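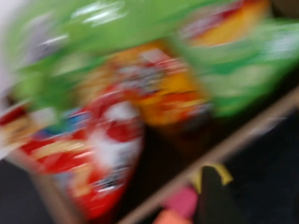

How do you keep a snack drawer from turning into a pile? I take everything out once a month, stand the bags upright on their bottom edges, and sort them by who eats them.

I started doing this in August, after I bought a second bag of the same chips three times in a row. The bags I already had were lying flat under the others. When bags lie flat you only see the top layer, and the top layer is always whatever came home last.

Our drawer is the deep one under the counter, left of the stove. It was meant for pots. The pots went to the shelf by the back door when we moved in and they have stayed there, so snacks got the drawer. It holds a lot more than I would have guessed, and that was part of the trouble.

The first time, it took me 23 minutes from pulling out the first bag to closing the drawer again. Now it goes faster. I do it on a Wednesday evening, when the house is quiet and the groceries are low.

I start with the dates. Chips keep their date near the top seam, on most brands anyway, and crackers have it on the end flap. Anything past its date by a few weeks gets opened and tasted. If it's stale it goes. I threw out a whole bag of pretzels the first month and felt bad about it, then bought fewer pretzels.

Next I check for bags that are already open. These used to be scattered all over, folded once at the top and coming undone. I use clothespins. Georges Yammine, who lives downstairs and cooks for a lot of people, told me to squeeze the air out and roll the top down tight before the clothespin goes on – folding alone doesn't do much. I have done it his way since and the chips last through the week.

Then the sorting. I tried sorting by kind first, with salty on the left and sweet on the right. It looked good for two days. My kids don't think in kinds, they think in mine and yours, and they dug through both sides. So now there is a section at the front for lunches, a section in the middle for anybody, and the back is for when people come over. The back section is mostly big bags. The small ones go up front, where they're easy to grab at seven in the morning.

For dividers I used two shoeboxes with the lids off and one end cut out. I had looked at proper drawer dividers and measured for them, but the drawer is an odd depth and nothing fit. The shoeboxes have held up. One has a grease spot now and I'll replace it when we get new shoes.

A few things I gave up on. Clear jars were one. Chips in a jar break, and I had to wash the jars. I also tried writing a list of what was in the drawer and taping it inside the cabinet door, but I stopped updating it by the second week. These days I look in the drawer before I go to the store and that does the same job.

Colors help more than I expected. With the bags upright I can find what I want by the top few inches, and I don't read the names anymore. The drawback is when a company changes its packaging. I stood there looking for the crackers last month with the crackers right in front of me.

Kevin Doherty wrote to ask whether it's worth doing this for a cabinet shelf instead of a drawer. I think it is, but put the bags in a bin you can pull out, or the back row will get lost again. My mother has a high shelf for hers and uses an old roasting pan as the bin.

Next up is the freezer, which has the same problem with bags of peas.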